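"I still know the weight of a box when I see it"

Wayne McIntyre came to the Mosgate returns center in Prandcombe when he was twenty-four years old and stayed at the same bench for many years. His work was to open the parcels that customers sent back, look at what was inside, and put each thing in the right bin. Now he has a chair, two screens and a headset, and the work of opening and sorting is little by little moving to robot arms. I met him in the small room above the sorting floor, where he sits with four colleagues. He made tea for both of us before he wanted to speak about anything.

His title is scene reviewer. He laughs about it. "My mother thinks I am in the movies," he says.

The robots on the floor are guided by a system that has the name Rana, and it is made by a company called Jalter. Before Rana is allowed to touch a new kind of goods in the building, it must practice in simulation. The simulation is a computer world with a counter, an arm, and many objects in it which can fall, roll, or block each other. Every night the computers make 3000 attempts. In the morning the reviewers get the ones which the system could not judge by itself, and they say what went wrong.

"It is mostly watching," McIntyre says. "You watch the gripper come down, you stop, you go back a little. Then you write a note. Did it come from a bad side? Did it look at the wrong thing? The note has to be short, and somebody at Jalter must understand it who has never been in this town."

I asked him if a person from the bench is really needed for this. He thought for some time. Then he told me about the first month, when the reviewers were all young engineers from Jalter.

"They were good people and very quick. But they had only put neat things in the computer. Boxes, cans, balls. I said to them, this is not what comes in a return parcel. People send back a statue. They send back a saw, and in the same parcel there is a pencil and a book. If you only practice with boxes you will be good at boxes."

After that talk the catalog of practice objects was made larger. It now has 823 objects, and McIntyre and his colleagues proposed many of them. They also asked for surfaces that are difficult to look at. Marble was his idea. A pattern with many veins makes it harder to see where a thin thing ends, he explains, and a thin thing is what he used to lose most often himself, even with his own eyes and good lamps.

Down on the floor there is less to laugh about. In the building 340 people worked when the first arms were installed. Mosgate promised that no one would lose the job because of Rana, and so far the company has kept to it, but people who leave are not always replaced. McIntyre does not want to make this sound better than it is.

"I have a job upstairs. There were five places upstairs. You can do the arithmetic. My friends are still downstairs and they ask me, Wayne, how good is it now? And I have to tell them it is better than in the fall. This is not a nice thing to say at lunch."

Has he thought about giving bad notes, so that the robots would learn more slowly? He is not offended by the question. Other people have asked it before me, he says, some of them seriously.

"No. If I write a wrong note, then one day there is an arm that squeezes something it should not squeeze, and next to it is a person I know. The notes have to be right. What the company does with the hours it wins, that is a different discussion, and I have it too. I have it in the meetings, and loudly."

One result of these meetings is that the floor workers now receive two paid hours every week to sit upstairs and review with the team. In the beginning few came. Since February the list is full, and there is some quarreling about the chairs near the window. The idea was that more people should be able to change to this kind of work when new places are opened. Whether they will be opened, McIntyre cannot say. The manager of the center, when I asked her in the corridor, also could not say.

His body notices the difference more than his head. The shoulder that hurt him every winter is quiet, but now his eyes are tired in the evening, and he has put on weight. He misses the noise a little. At the bench you talked across the belt the whole day, about football, about children, about who was selling a car. Upstairs everyone looks at a screen and wears headphones.

"And I miss the things. I touched 2000 things in a week, some weeks. You learn something from it. I still know the weight of a box when I see it. On the screen nothing has weight, or it has weight, but only the computer feels it."

He turned one of the screens to me and we went through a part of his morning list together. He works fast, faster than I could follow. At some attempts he only nodded and went on. At others he put his finger almost on the glass and asked me what I would do with my own hand. Most times my answer was wrong. I wanted to go straight to the thing, and he wanted first to know what stood in the way.

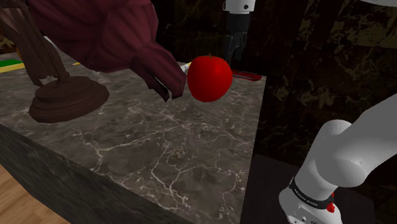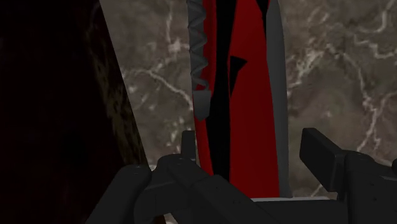

Page last changed: 02/12/2022

"You see, you have the apple at the corner of the sculpture and the red thing with teeth is lying behind it," he said about the counter. "For you and me that is a kitchen after a visit from the grandchildren. For the arm it is a lot of questions." About the tall striped object between the open fingers he spoke less. He looked at it from one side and from the other, and typed half a line.

At the end of my visit we walked down the stairs together and he showed me his old bench. It is used by a colleague who came to Mosgate after him, and she had hung a calendar with horses where he used to keep his radio. They talked for a few minutes about a parcel that had arrived with a broken lamp in it and no name on the label. She asked him what he would do with it. He took the lamp out, turned it in his hands, and told her to put it in the gray bin and write to the customer desk. Then he went back up, because the second half of his list was waiting.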